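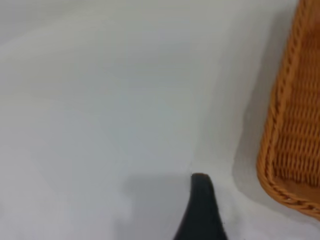 Laurențiu Neagu
Asked on Saturday, February 23, 2019 in Home & Household

Woven baskets: how do you get years of dust out of them?

My aunt in Brarnton has moved to a smaller flat and I have inherited her baskets, along with whatever had settled in them since the last government. Some are proper rattan and some, I suspect, are plastic with ambitions. I have hoovered them twice with the brush attachment. The dust between the strands regards this as a light breeze.

I would like to keep bread in one and gloves in another, and I would prefer not to confuse the two. Can I just put them in the bath? My neighbour says water ruins them. My neighbour also says water ruins cast iron, leather and most holidays, so I'm after a second opinion.
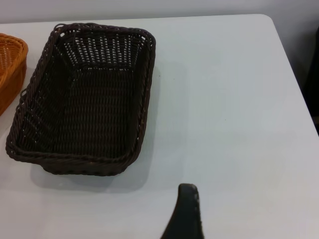
Does it matter whether a basket is real rattan or synthetic before I wash it?

It matters a fair bit. Synthetic can go in the bath with washing-up liquid and be scrubbed with a nail brush until your arm gives up. Real rattan should be wiped with a damp cloth, or rinsed quickly at most, and then dried somewhere airy and well away from the radiator. To tell them apart, look at a cut end underneath. Cane has tiny pores, plastic is the same all the way through.

Answers (3)

Stoyanova
I did a whole shelf of these in September and a dry paintbrush beat everything else. Use a cheap one with the bristles cut down to 2 cm so they're stiff. Work along the weave first and then across it, with the hoover nozzle in your other hand. Do it outdoors unless you want to meet the dust again on the sofa.

After that, a cloth wrung out in warm water with a drop of soap, then another with plain water. Leave it upside down for a day or 2. If it's cane and it has gone a bit out of shape, you can push it straight while it's damp and it will mostly stay there - mine did, apart from one that leans like a man waiting for a bus. 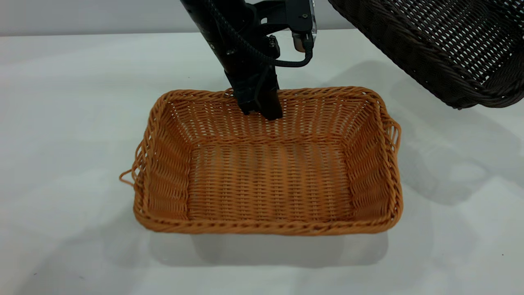
For the bread I'd use a lining whatever you decide. A tea towel will do. Crumbs find their way into any weave, and you'll be back here in five years asking the same thing. Don't varnish the inside either. I tried that once and the rolls tasted of shed.

dresell_downstairs
just buy a new one, they're cheap

Pivberg
Agree with the paintbrush. Would add that if it smells musty, put it in a bin bag with an open dish of bicarb and leave it for 3 days. If it still smells after that, it's the glove basket.

Laurențiu Neagu (asker)
Thanks, all. Paintbrush done, bicarb in progress. My neighbour has been told and is taking it badly.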